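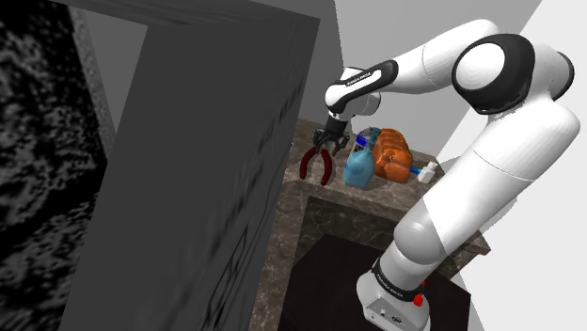 Simulated pick bench, arm above the pliers

Has anyone had a picking arm brought in at work? What happened to your job?

I do returns and repacks at a mid-sized mail order warehouse, and have done for longer than I'd put on a form. We take back whatever people have changed their minds about, work out what it is, check it over and put it in the right tote. In November we are getting two robot arms on the returns bench. The project is called Rito. There are posters.

So far we have had a talk in the canteen and been given a login to look at the computer version, which is where the picture at the top comes from. The arm is practising on a heap of stuff on what I can only call a very nice kitchen worktop. Our bench is chipboard with parcel tape on it. I did raise this and was told the surface "isn't material", and I'm still thinking about that.

My actual worries are as follows. The talk said "no roles will be lost", then used the word "transition" until I stopped hearing it. There are 107 of us across the two shifts and the returns bench is where people get put when their backs or knees have had enough of the main floor. If the arms take the easy sorting, do we just get the horrible stuff all day? Has anyone's rate gone up afterwards on the grounds that the robot is "helping"? And is it worth putting my name down for the operator training, or is that a way of doing two jobs on one wage?

No need to tell me to learn to code. My brother-in-law has covered that.

Posted by bench_four, 26 June 2023

Lavanya Chettiar

Put your name down for the training, and do it this week before it fills up with people from the office.

I was on the packing line at Kalbridge when ours went in. Same set-up as yours by the sound of it — months on the simulator, then a fenced-off corner, then the fence came down and there it was at the end of the bench like a new starter who doesn't take breaks. I'm a cell operator now, a job title that makes me sound either like a scientist or a prison officer.

To take your worries in turn. Yes, you get the horrible stuff. Ours took the boxes and the tins, and we got anything floppy, leaking, tangled or see-through. It's more interesting than it was and also more tiring, because the boxes used to be your rest. You don't notice that the dull items are a rest until they've been taken off you. Ask now, in writing, for the work to be rotated, and ask for an easy station to be kept for people who need one. We asked after it had gone live and it took ages to get.

On the rate, ours did go up. They compared our old figures with the new ones without allowing for the fact that the arm had taken all the quick picks. We got it put right, but only after someone had kept a notebook of what came down the line. Start a notebook. It doesn't have to be clever.

On the training, get them to say what the grade is before you sit down in the classroom. Mine was two days and most of it was the stop button. The useful part came later, looking at picks with the engineers and telling them why a person would go in differently. They know a great deal about arms and very little about returned goods. I've attached one from the simulator that we argued over for a good long while:
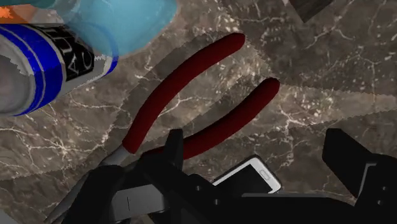

Pliers lying open, with a can and a phone nearby

The engineer wanted to talk about fingers and angles. I wanted to talk about the phone, because on a real bench the phone is what somebody gets a letter about. I'd have cleared that first and worried about the pliers after. You will know a hundred things like this and you won't think of them as knowledge until you see someone with a degree write one down.

Do get paid for it though.

gounder_lad

We have one at Gounder. It's fine. It goes off with a beep when it's stuck and you walk over and unstick it. Then it beeps again.

Nobody lost their job here but when people left they weren't replaced, so count heads now and again in a year. That's how it's done.

Wear decent shoes, you'll be walking more than you think.

Hurka

I think people are far too negative about this sort of thing. Automation has always created more jobs than it destroys, look at the loom. My firm bought a machine for 200 different tasks and morale is excellent.

(I work from home so haven't seen it running.)

bench_four

Thanks all. Name is down for the training, and I've asked about the grade. The reply says it is "being scoped". Lavanya, I've bought a notebook. First entry is one wet suit, returned wet.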